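Randomized rooms, first numbers

Kumudini Gazi and I spent July on one question: does a policy trained in simulation care what the walls look like? We changed posters, counters and clutter between episodes and left the two arms alone. Training used 3845 episodes.

Rendered views from the room setup:

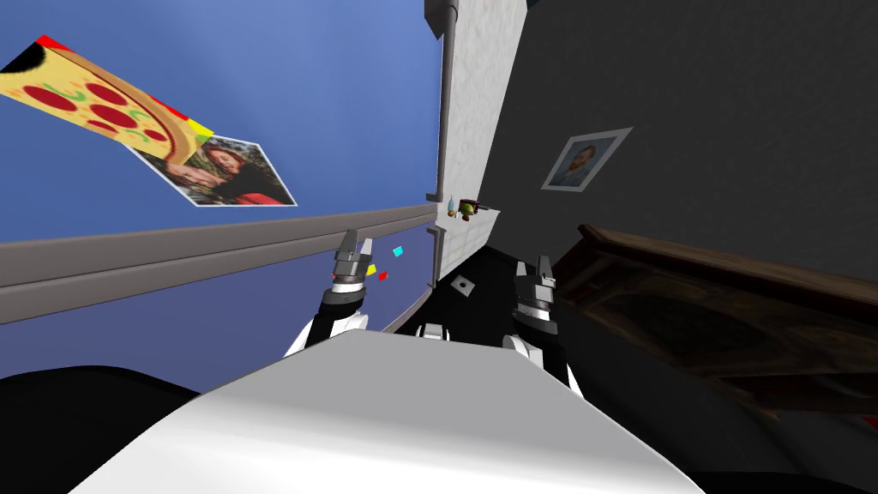
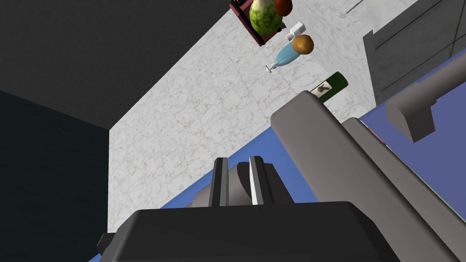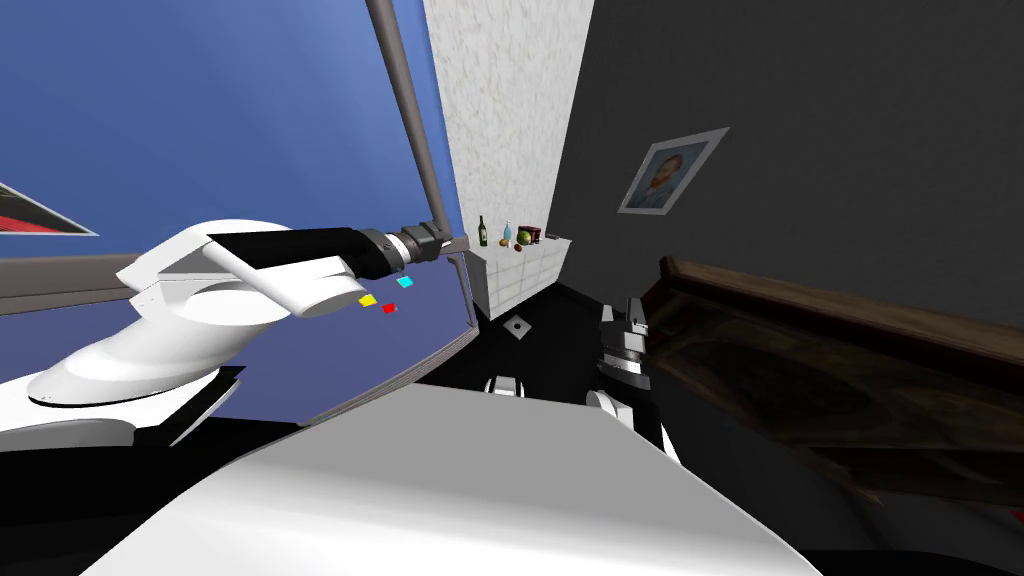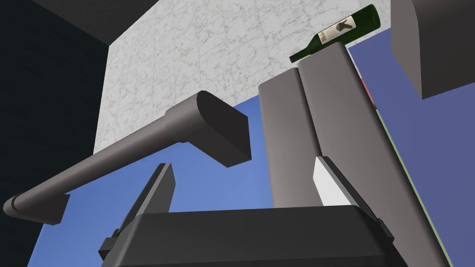
What we measured

We ran 300 test episodes in rooms the policy had never seen. It did better than our fixed-room baseline – mostly on reaching, less on grasping. Bottles are still the weak spot. Next I want to vary the lighting too.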